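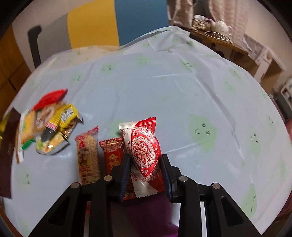 Issue 6, page 2

Grullik project report: collecting snack-picking examples
Wai-kit Au

By April I'd talked myself into thinking that gathering the examples would be the easy bit. You hold the gripper, you pick something up, you put it down, you do it again. Then I did it for a whole afternoon and my wrist had other ideas!

Our learning system copies what people do, so it needs lots of goes at the same job. My target was 2,000 picks and I ended up with about half that — I threw plenty away (mostly ones where I'd dithered over which packet to go for).

Snacks turned out to be a good choice, I think. The red-and-white packet with the crimped ends was one I liked to grip standing up, one finger on each side, with its neighbours close by so the model would see a bit of clutter too. I left the heap on the left of the table jumbled on purpose. In my first batch I'd lined everything up neatly, and the model trained on it was hopeless with anything lying at an angle.

Squeezing was the other headache. Close too hard and a wrapper crumples, too soft and it slides. I've started writing a note after each batch, which Sleiman (our labelling tool) lets you attach to the recordings.

Next term I'd like to swap the tablecloth more often and get 5 other people to have a go, as at the moment it's only learning my habits.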